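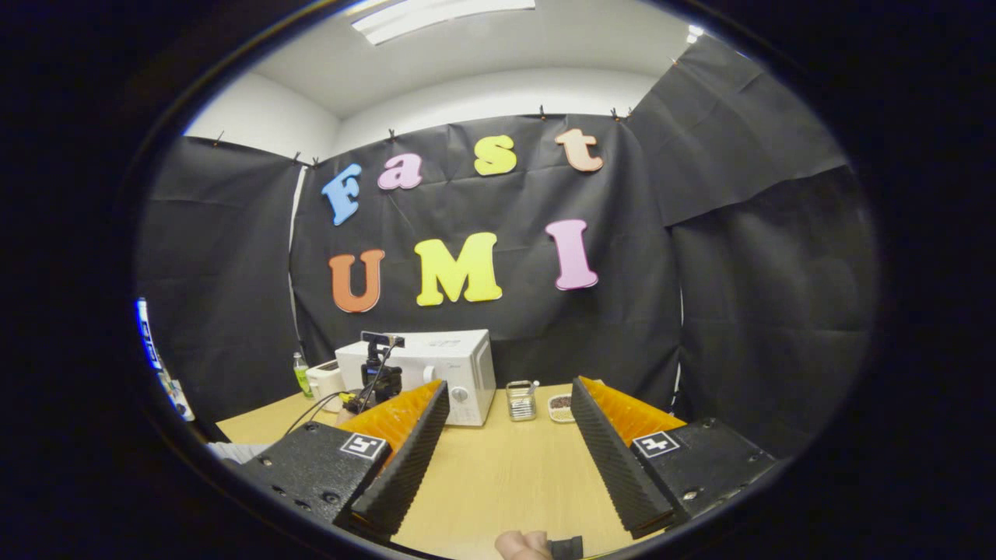 Bench 2, Jan 31, 2021. Microwave end of the table.

Sunday, so the workshop is quiet and the table is still doing three jobs, one of which is breakfast. I came in to write up the Prukia timings and ended up writing about the table instead.

The white microwave stays. It has the round knob on the right of the front, and the knob is the only control in this building that everyone understands. Timing by knob is another matter. I set it for three minutes by eye and put my phone beside it: first run 176 seconds, second 173, third 160. Past that I stopped, partly from boredom and partly because the tea was ready. Conclusion for Prukia: use the phone. The knob has opinions.

Small white appliance to the left of it: same outlet strip as the microwave. Running both heats the strip more than I like. One at a time until the new strip comes from Plotonix, ordered 39 days ago and, according to their tracking page, "preparing."

Clear bottle, green cap, pale green liquid. No label that I could find. I smelled it and am none the wiser. My vote is dish soap, somebody else's vote may be different, so please put a name on it before it gets near the cup. The marker is in the drawer, where it has been since the last time I wrote this.

Little white dish with the dark stuff: coffee or beans, to be settled by whoever left it. If it is coffee it belongs in a jar with a lid. If it is beans I would like to hear the plan.

Glass cup to the right of the microwave is fine where it is. I moved it to the shelf last week and it came back by lunch, so I consider that negotiation closed.

Papers at the left end: top sheets are the Ďurica quotes, the rest is old Plirko paperwork. Quotes go in the blue folder. Plirko can go in the recycling after the February review – not before, I did that once.

To do Monday:
label the bottle
chase the outlet strip
wipe under the microwave (bring courage)
redo the Prukia table with phone times only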